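Home Topics Unanswered Members Log in

Gripper lets go of bottle halfway through twisting the cap (Vistel controller, error 678)

Mohandas Kamath
1,130 views

We have two arms at one table making mixed drinks, with Hotero two-finger grippers and a Vistel controller running both. It ran well until September. Now the right gripper goes slack in the middle of a cap twist and the controller logs error 678, "position lost". The arm itself doesn't stop. It carries on with the twist with the fingers loose, and twice it has knocked the bottle over. The second time the cap was half undone and we had syrup all over the table.

The order it works in:

1. The right gripper moves in with its fingers open, one either side of the bottle.

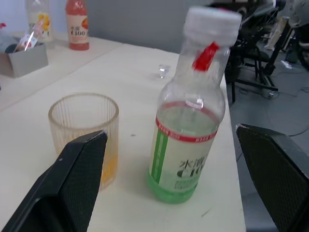
2. Fingers close on the cap. Position reads steady.

3. Wrist turns a quarter turn, lets go, goes back, grips again.

4. Somewhere in the second or third turn, error 678.

What I can't work out is that the same gripper has no trouble with the spoon. It holds the thin metal one upright in the glass and stirs for as long as I like.
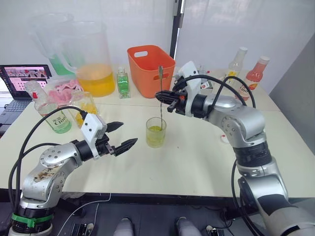 I have left it going like that over a lunch break and the log was clean. Closing force is the same for both jobs. I've swapped the finger pads and put the old firmware back, no change. Is the gripper motor on its way out?

gowda_bench

Probably the motor. Ours went the same way. Send it back.

T. Wetherby

I wouldn't send it back yet. A weak motor ought to show up on a long hold as well, and yours doesn't. What differs is the wrist turning. Look at the cable to the gripper. If it's tied too short near the wrist, every turn pulls on the plug, and error 678 on a Vistel means the controller stopped hearing from the gripper for a moment. It says nothing about the fingers having slipped.

To check it:

- Emergency stop in, power off at the controller, bottles off the table.
- Turn the wrist by hand to the furthest point it reaches in the twist and see if the cable goes tight.
- Unplug the cable and look at the pins.
- Refit it with more slack and run the twist with no bottle, slow speed, until you're happy.

Take your pose from just before the fingers close and work out the turn from there, as that is where the wrist starts.

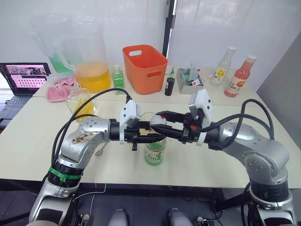

Right gripper at the cap of the green bottle, fingers open, before the twist. (Added by Mohandas Kamath)

The other thing is that the arm should not keep moving after a gripper error. By default the two aren't linked. Go to Safety, Linked Stops, and tick the gripper for each arm. Do that first, whatever the cause is. Keep hands away from the table until it's done.

Comments

Mohandas Kamath: Cable was tight at full turn and one pin was pushed back. New cable from Trineck fitted, 1,000 twists with no bottle and no error. Linked stops now on for both arms.

pellow: Was it the straight plug or the angled one?

Mohandas Kamath: Straight. I've ordered the angled one as a spare.

T. Wetherby: Good. I'd go to 2,000 before putting glass back under it.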